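Community kitchen in Skenenport adds canning nights

27/05/2026

The Curar community kitchen in Skenenport will open its doors on weekday evenings this summer for people who want to put up their own garden vegetables. The first session is set for next month, and sign-up is open at the front desk.

Each session has room for eight people and runs three hours. Participants bring their own produce and jars. The kitchen supplies the canners, lids, vinegar, salt and sugar, and there is an instructor on the floor the whole time.

"We kept hearing from gardeners who had more tomatoes than they could eat and no pot big enough to deal with them," said Busisiwe Engelbrecht, who manages the kitchen. "A lot of them had never canned anything and were nervous about doing it alone."

The fee is $5 a session. Members of the Wallin Street garden, two blocks away, get in free under an arrangement that covers the first season only.

The program is paid for with a grant of $3,182 from the town's food fund. Most of that went to two pressure canners and a second burner. The rest will buy lids, with a target of 500 by the end of the season.

Early sessions will stick to water-bath canning: strawberry jam, rhubarb, pickled radishes and the first cucumbers. Pressure canning starts when the beans come in. Leif Torvik, who will teach both, said he is asking people to use tested recipes and leave the family ones at home.

"Somebody's grandmother's salsa may taste great, but I can't tell you how acidic it is," Torvik said. "You can freeze that one."

Tomatoes will need bottled lemon juice or citric acid added to each jar. Torvik said this is the step most often skipped by people who learned from older books. Low-acid vegetables such as green beans, corn and beets will go only in the pressure canners, unless the beets are pickled.
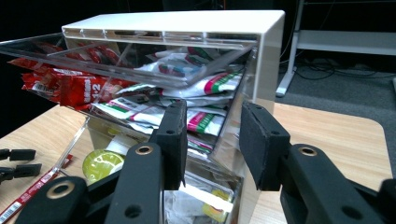

Joar Viklund, who has a plot at Wallin Street, signed up for three evenings. He grew mostly paste tomatoes last year and gave away a good part of the crop.

"I froze some in bags, and then I had no freezer," he said. "This year I want sauce on a shelf."

Jars can be left overnight to cool and picked up after 10 a.m. the next day. Any that fail to seal will be put in the refrigerator with the owner's name on them -- they should be eaten first, or frozen.

Sessions continue until November, with the last few set aside for apples and winter squash. Squash will be cubed, never pureed, before it goes in the jars. People who would like to help with setup or washing can leave their names with Engelbrecht at the kitchen.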